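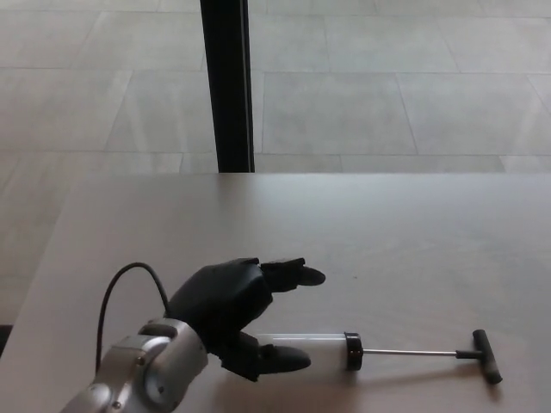 Hand pump on a light gray tabletop.

I started riding my bike to work again in September. I had done it for years at my old job and then stopped when we moved, and the bike sat in the shed with a sheet over it. It's a steel Praltetti that I bought used. It weighs more than anything you would buy now, but the frame is straight and the wheels are fine.

Getting it ready took two evenings. The chain was rusted and I replaced it. The brake pads had gone hard, so I replaced those too. I put new cables on the rear derailleur and left the front one alone, which was a mistake. It started sticking in the first week and I had to go back and do that side as well. The saddle is the old one. I thought about a new one and then remembered how long this one took to get comfortable.

The ride is 8 miles each way. I leave the house at 6:45. The first part is neighborhood streets with stop signs at every corner, and then I get on Daza Road, where there is a shoulder as far as the feed store. After the feed store the shoulder narrows down to a foot of broken pavement and I ride in the lane. Drivers have mostly been patient. I've been honked at a few times, always on the same stretch, just before the bridge, where I'm slow and they can't see around the curve. I now pull into the church driveway if there is a line behind me and let everybody go.

Then there is Kurkik Hill. It's not long, but it comes after the bridge where you have no speed, and it's steepest at the bottom. I walked the top third of it for the first week. I don't walk it anymore, though I wouldn't call what I do up there riding fast. Going home it's a downhill and takes no time at all, except that the road crew put down loose gravel at the end of the month and I had to ride the brakes.

Pejman Salehi from my office rides in from the other side of town and he gave me most of the useful advice I've had. He told me to keep a full set of clothes at work and bring in the week's shirts by car once, so I'm not carrying anything wrinkled on my back. He also told me to quit wearing a backpack, and I held out on that for too long. A rack and one pannier fixed the sweaty back. I carry lunch, a rain jacket, a tube, levers, a pump and a light, and there is space left over for a loaf of bread if I stop at Costis on the way home. I stop at Costis more than I planned to. 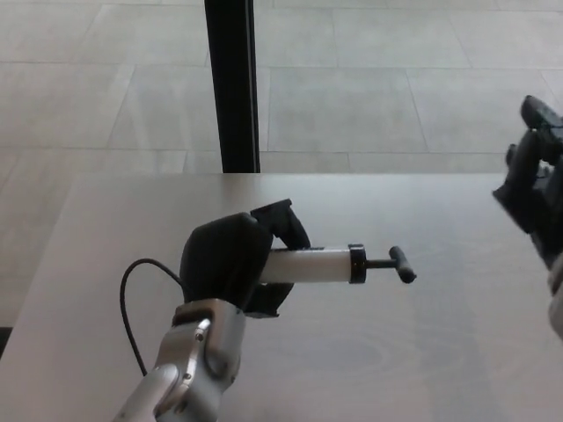 Flats were the thing I worried about most, and I've had three. One was glass and one was a staple. The last was my own fault, because I pinched the tube putting the tire back on after the staple. I had gone a long time without changing a tube outdoors and I'd forgotten how much of it is just kneeling in wet grass looking for the hole. The pumping is the slow part. With a small hand pump, the kind you can hold out sideways with the body closed up in your grip and the handle sticking out past it, a road tire takes far longer than it does on the floor pump at home. I stop when the tire is hard enough to get me there and do the rest at work. Pejman keeps a floor pump under his desk.

Rain has been less trouble than I expected. I have ridden in it four or five times. The jacket keeps my top half dry and my shoes get soaked, so there is now a second pair of shoes at work. Fenders would help and I've priced a set. The dark is going to be harder. The front light I have is fine for being seen and not much good for seeing by, and there are no streetlights past the feed store. I'll need a better one before the clocks change.

I was hoping to save some money doing this, and I suppose I am, but the chain, pads, cables, rack and pannier ate up the first stretch of gas savings. My wife asked whether the bread was being counted. It isn't.

My goal is 2000 miles by the time I've been at it a year. At four days a week that would be easy, and I know I won't do four days a week in January. I keep a tally on the calendar in the kitchen, one mark per round trip. I drive when there's ice, when I have a dentist appointment, and when I just don't feel like it, and that last one has happened twice so far.

Next job is the bottom bracket. It has a click in it that I can hear on the hill when it's quiet. If anyone has done one on an older Praltetti, leave a comment and tell me what tool I need, since the one I borrowed doesn't fit.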